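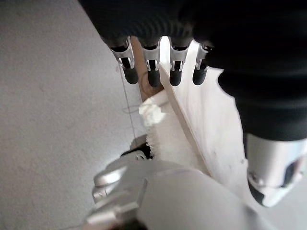
两只机械手之间的白色折叠物料和一根木条

关于我们

Stirnuvham 是一家做客房备品整理的公司，厂房在 Potau，面积 400 平方米。我们替旅馆、民宿和短租公寓处理换下来和要送上去的东西：枕头、毯子、床罩，还有房间里的小件，例如台灯线、充电线、衣架、纸质包装和木制的小配件。洗涤由合作的洗衣厂负责，我们接手的是洗完以后的部分，包括检查、分拣、折叠、配套、装袋，再按房间号码放进周转箱。

公司现有员工 9 人。其中大多数人从建厂时就在这里，做过每一个工位。现在厂里有一部分工作由机械手完成，这个页面说明我们做什么、机器做什么，以及员工的工作因此有了哪些变化。

我们怎么开始的

最初的业务只有一家客户，Arruda 公寓。它的房间户型不统一，每间房的备品清单都不一样，洗衣厂不愿意按房间配套，公寓自己的前台又腾不出人手。我们接下来以后，前两年全部靠人工。一张长桌，两排货架，墙上贴着各房型的清单，谁有空谁来配。

那时候的问题主要在手腕和肩膀。折毯子、给枕头套袋、把填充纸塞进纸盒，单做一次都很轻，一天做下来就不轻了。旺季里，几乎每个月都有人要换到不用抬手的岗位，可厂里不用抬手的岗位只有开单和接电话。另一个问题是交接。配套做到一半换人，后面的人得从头核对一遍，漏掉一件就要开车补送。

后来我们试过加人，也试过缩短班次，都有些用处，但缩短班次后收入跟着少，员工并不愿意。引进机械手的想法就是在这个时候提出来的，提议的人在包装工位做了很久，不是管理层。

Prinemitz 工位

Prinemitz 是我们给自动化工位起的内部名称，现在也写在工单上。厂里有 5 个这样的工位，各配一名操作员。操作员负责备料、示教、看护和收尾，机械手负责其中反复的抓取和移动。

工位处理的东西大致分三类。第一类是软的，枕头、毯子和布面的罩子。第二类是纸和薄板，主要是包装衬纸、折叠纸盒和缓冲用的碎纸。第三类是零碎小件，线材、夹子、木条之类。

三类里面最难的是软的。硬的东西放在哪里就在哪里，软的东西一碰就变形，推一下角就塌下去，手指要跟着改位置。纸类看上去简单，其实撕口和折痕都会影响抓取。我们的做法是让操作员先用自己的手做几遍，说出每一步手指落在哪里，再把这些写进工位的作业卡。作业卡由操作员修改，修改后由下一班的人试用，试用通过才换掉旧版。
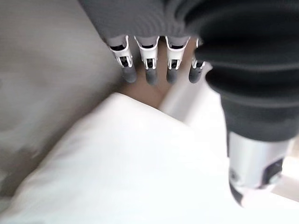
阅读时长：5 分钟

枕头的作业卡改得最多。白色枕头的一角朝向手指，机械手从上方下来，指尖停在枕角上方，这个起手位置是操作员讨论了很多次才定下来的。老员工习惯抓枕头的长边，因为人的手掌够宽，抓长边省力。机械手的四根手指并排向下，从枕角开始比较容易判断枕头放得正不正。现在新来的人学枕头，学的也是从角开始，有几位老员工觉得别扭，仍按自己的方法做，我们没有要求统一。

旁边的毯子和床罩暂时还以人工为主。颜色深浅不同的织物，起皱的样子也不同，机器的判断不够稳定，遇到拿不准的就停下来等人。我们把等待的时间记在工单上，目的是弄清楚哪一类东西值得继续教，哪一类交还给人更合适。

员工的工作有什么变化

先说人数。引进工位以来，公司没有因为自动化辞退过员工，有人离职，有人退休，空出来的岗位照常招聘。招聘要求有改动：以前写“能适应久站”，现在加了一条“愿意学习记录和修改作业卡”。不会用电脑的员工可以口述，由同班的人录入，这种做法一直保留着。

再说每天的内容。过去一个包装工的上午基本是同一套动作。现在操作员上班后先看前一班的停机记录，然后检查指尖和护套有没有磨损，备好第一批料，再开工位。开机以后有一段时间要站在旁边看。这段时间很多人起初不习惯，觉得手里没有活就像在偷懒，有人会忍不住伸手帮忙，把已经摆好的东西再摆一次。我们规定机械手动作时手不能进入工位范围，要帮忙先按暂停。

收入方面，计件工资在工位上已经取消，改为固定工资加技能津贴。原因很直接：产量一部分由机器决定，再按件算就说不清楚了。人工台仍然保留计件，员工可以申请在两种岗位之间轮换，每年 1 月提出一次，中途有身体原因的随时可以换。

也有变差的地方。工位旁边比从前的长桌安静，但人和人隔得远，聊天少了。以前折毯子是两个人面对面做，新人跟着对面的人学，一个星期就能上手。现在新人更多是看作业卡，遇到卡上没写的情况，要走到另一头去问。今年我们把两张人工台搬到了工位中间，情况好一些，还在调整。

另外，责任的划分也重新写过。机械手配错了东西，不算操作员个人的差错；作业卡写错了，由改卡和试用的两个班共同改正。工单上登记的停机原因只用来修改流程，不进入个人考核。
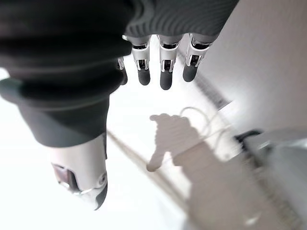
小件工位是我们最晚开的，也是目前人工介入最多的一个。小件的种类由客户决定，Arruda 公寓一次改换房间用品，我们的清单就要跟着改，现有清单上登记的小件有 382 种。线材尤其麻烦，装袋之前要先理顺，理的时候又不能拉扯接头。白色的细线松松地绕成几圈放在白色的表面上，机械手的影子正好落在那里，线圈和底面的区别就只剩一点灰度，这样的情况对眼睛好的老员工都算费神。操作员提出过换深色的垫板，也提出过把灯移到侧面，两种办法都在试，试用期间线材由人先理好，再交给机械手。

这个工位的操作员实行半天轮换，上午看线材，下午到人工台配套。这样安排以后，报告眼睛疲劳的人少了，换班时要多花一些交接时间，我们认为可以接受。

我们不做的事

我们不承接医疗用品和食品接触用品的整理，厂房条件达不到要求。我们也不出售或出租机械手，常有同行来问，这里一并说明。工位的参数和作业卡属于内部资料，作业卡的写法可以交流，欢迎来厂里和操作员当面谈。

工位范围内不安排夜间无人运行。机械手开着，旁边就有人，这是员工在第一次开会时提出的条件，写进了劳动协议。

来访与合作

来厂参观请提前预约，每次人数不宜多，通道比较窄。进入车间要换鞋，长发束起，手上不戴首饰。参观时可以向操作员提问，机械手正在动作时请等他们按下暂停再说。

洽谈新业务，请准备好房型清单和现用备品的样品，每种寄一件即可。收到样品后，我们先在人工台试做，再判断哪些适合放到 Prinemitz 工位，报价单上会分别列出人工和工位两部分。没有把握的种类我们会写明由人工完成，价格也按人工计算。

求职者可以直接到 Potau 厂房前台填表，不需要自动化方面的经验。试工两天，一天在人工台，一天在工位旁边，试工照付工资。

本页更新于 2024 年 11 月 14 日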